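Equipment plan and budget

Our group had $590 to set up a table-clearing task for the Dalgleish lab bench. The hand-held gripper came out of department stock, so the money went to spare finger pads, a mount and tableware. Karnorska quoted $400 for the pads and mount, with delivery in 7 days. Prurnevau was cheaper but could not ship before June.

Tableware cost $47. We picked a light plastic tray with a low rim — the rabbit print was the only one in stock. 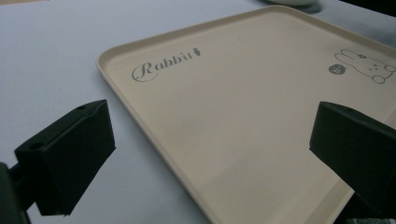
Remaining funds

The $143 left over is held for replacement pads.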